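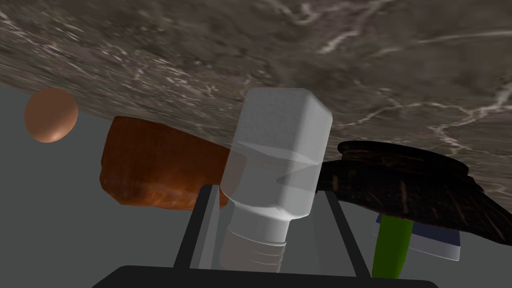
Brown marble with white veins, and a shiny copper-orange ball beneath its edge.

About Pareo

Hi, I'm Kourosh Ansari, and I watch a frankly alarming amount of television. Pareo is the site where I write it all down, along with my co-writer Hường Sầm, who has better taste than I do and types twice as fast. We cover reality TV, baking contests, dating shows, the odd courtroom drama, and anything with a reunion special at the end of it.

I started Pareo in April a few years back, after I missed the season finale of a show I'd followed from the first episode. My sister's flight got in late, I was stuck at the airport, and when I finally got home I went looking for someone to tell me what had happened. I found a paragraph. One paragraph, for two hours of television, and it left out the fight at the dinner table! So the next week I sat down and wrote up the show I did see, start to finish, with who said what and who walked out. My mom read it. Then her friends from the pool read it, and they had opinions (many, many opinions), and I've been at it ever since.

What we write

Most of what you'll find here is recaps. A recap on Pareo goes scene by scene and it doesn't skip the boring parts, although I do reserve the right to hurry through a shopping trip. We post them the same night for shows in the Eastern time zone, or by lunch the next day if the episode runs long or I fall asleep on the couch. That has happened twice this season. I've bought a louder alarm.

Our longest-running series is on Trondumus, the show where the contestants all share one enormous house and have to vote on who gets the good bedroom. Hường and I have recapped 108 episodes of it between us. If you're new to it, start with season two. Season one is slow and the host hadn't worked out what to do with his hands yet.

We also cover Fikimska, which I resisted for ages. It's a baking contest with subtitles and hardly any yelling, and I figured there wouldn't be anything to write about. Hường took it on and her recaps now get more comments than mine, so I've had to be gracious about that. She'll write four paragraphs about a collapsed sponge and I'll read every word.

On top of the recaps there's a weekly mailbag, a page for cast news, and a thing called The Leftovers, where we put whatever didn't fit anywhere else. Last time it was a long argument over whether anyone on Trondumus has ever finished a salad.

Who we are

I do the weeknight shows and the mailbag. Before this I worked the front desk at a dental office, and if you've ever had to keep eleven patients calm while the computers are down, you'll understand why reunion specials don't scare me. I live in a small apartment with one good chair. The chair faces the TV.

Hường joined after leaving a comment that corrected three things in a single recap of mine. She was right about all three. I wrote back to say thanks and asked if she'd like to do the next one herself, and she sent it over before the credits had finished. She handles Fikimska, most of the dating shows, and the cast news page, and she's the one who checks names. If you spot a name spelled wrong, it was me, and it probably went up before she'd had her coffee.

We get help with the website itself from Shojaei, a little web shop that keeps the comments running on finale nights. They moved us to a new server this spring and all 219 of our oldest posts came across with their comments still attached. I'd been dreading that for months. If you find an old page with strange gaps in the text, please send me the link and I'll fix it up.

How we do things

We watch the whole episode before we post. No writing from the preview clips, no guessing from the trailer. If something's a rumor, it stays off the cast news page until somebody on the show has said it out loud or put it in writing.

We try to be fair to the people on screen, too. They're there to be watched and I'm going to tease them about the matching jackets, but we leave their kids out of it, and we don't comment on anyone's weight or face. Comments that go there get taken down. Everything else is fair game — you're welcome to tell me I've got the whole love triangle backward, and several of you do so every week.

Spoilers are in the recaps, always, from the first line. They aren't in the headlines. Hường is strict on this and she has changed my headlines more than once (I still think the one about the hot tub was fine).

Nobody pays us to like a show. We run ads down the side of the page, and those cover the hosting and the streaming subscriptions, with a bit left over for snacks. If a network ever sends us an episode early, we'll say so at the top of the post.

The newsletter

It goes out 52 times a year, holidays included, and it's free. You get links to the week's recaps, what's coming up, and a short note from one of us. Mine tend to drift into what I had for dinner. Hường's are more useful. The sign-up box is at the bottom of every page, and you can leave whenever you like with no hard feelings.

Want to write for us?

Maybe! We're looking for one more person to take the Sunday-style family dramas off my hands, along with a couple of summer shows. You don't need to have been published anywhere. Send a recap of any episode you like, 12 paragraphs at the most, and tell us which character you'd want next to you on a long bus ride. We read everything, but we're slow in finale season.

Getting in touch

The contact form goes straight to both of us. Mailbag questions should say "mailbag" in the subject line or they end up in with the ad stuff and I find them a month later. If you're on one of the shows and think we got something wrong, use the same form, and we'll look at the episode again and put a correction at the top of the post if one's needed.

And if you just want to yell about last night's vote, the comments are open. I'm usually in there till midnight.

Page last updated 08/06/2026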